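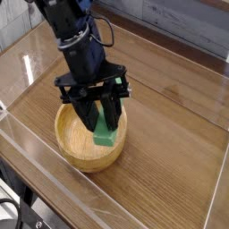
3.2 Containers and the placing surface

The choice of container matters more in sorting and tidying work than the literature usually allows. Studies of how people put small things away tend to report the objects in detail and the container in a line or two, often as "a bowl" or "a tray". In the comparison described here we treated the container as the main variable and kept the object simple. All trials used a plain rectangular block with squared ends and no markings. Blocks of this kind are easy to replace and have no obvious front or back.

We chose a round bowl as the standard container after the pilot work carried out by Antoniuk and Vachon, in which square trays, baskets and bowls were compared over 500 placements. Square trays gave the fewest misplaced blocks but also told us the least, as almost every block ended up lying flat along a side. Baskets varied too much between suppliers. The round bowl fell between the two. A block with straight edges can't lie flush against a curved wall, so the way it comes to rest depends on how and where it is let go.

Bowls were ordered from Zonell in one batch. We rejected any with a visible split or a rim that rocked when the bowl was turned upside down on a flat surface. The remainder were wiped with a dry cloth and left in the room for a week before use. No oil or varnish was added by us. Gosselin noted during the pilot that freshly oiled bowls let blocks slide further across the floor of the bowl, and we wanted to avoid this.

3.3 What counts as in the bowl

A placement was scored as "in" when the whole of the block was inside the rim and it stayed there for two seconds after release. A block leaning on the inner wall was still counted as in, provided its lower end touched the floor of the bowl. A block lying across the rim was scored as "bridged" and kept as a separate class. Anything else was "out".

The scoring was done by Fodor and McKinnon, working separately from the same record of each trial. They disagreed on a small share of cases, nearly all of them bridged against in, and these were settled by looking again together. Of the 1042 placements in the main set, none was dropped for lack of agreement.

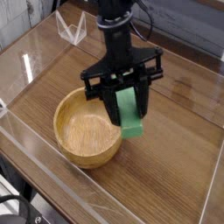
Position before release was recorded as well as the final result, and it proved the more useful of the two measures. We define the offset as the distance between the lower end of the block and the nearest point on the inside edge of the rim, measured level with the table. It is negative when the block is over the bowl and positive when it is outside. In Figure 2 the block is upright with its lower end over the table, just to the right of the rim, so the offset is positive. A block let go from such a position would be expected to land on the table, and would be scored as out unless it tipped inwards and cleared the wall. The height of the wall matters at this point. With a tall, thick-rimmed bowl a small error in offset is enough to catch the end of the block on the rim - with a low saucer the same error often makes no difference.

Figure 2. Block held upright beside the bowl, with its lower end outside the rim.

3.4 Table and room

The tabletop has a wood-grain finish and was kept clear of loose items other than the bowl and the block. The bowl was not fixed down. We considered a non-slip mat, as used in the Bellamy kitchen trials, but decided against it on the grounds that bowls in ordinary use are free to move, and a bowl that shifts when struck is part of what we wished to record. Where the bowl moved by more than 2 mm during a trial, the movement was noted and the bowl was put back on its mark before the next one.

Lighting was the normal ceiling lighting of the room, with the blinds down. The final set of trials was completed on March 8, 2018, and the bowls were measured again in April. Two had gone slightly out of round. Leaving out the trials that used them did not change the order of the results given in Section 4, and they have been kept in.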